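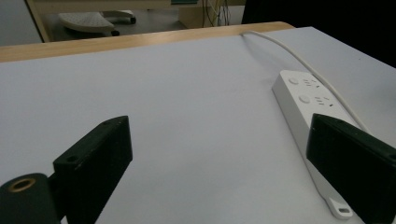

Seltusdale is a village in the Ovcombe valley with 319 residents. Its main employer is Bako, a small hardware firm founded by Bello Olatunji, which has 17 workers. The firm sells threaded inserts, a kind of fitting that, once set into a part, shows as a thin ring around a dark center. Most orders go to furniture makers.
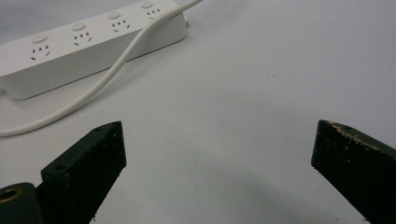
Farming was the chief trade before the firm opened. The valley road floods in most winters, and the village school closed when enrollment fell to two. A sheep fair is held on the green each May.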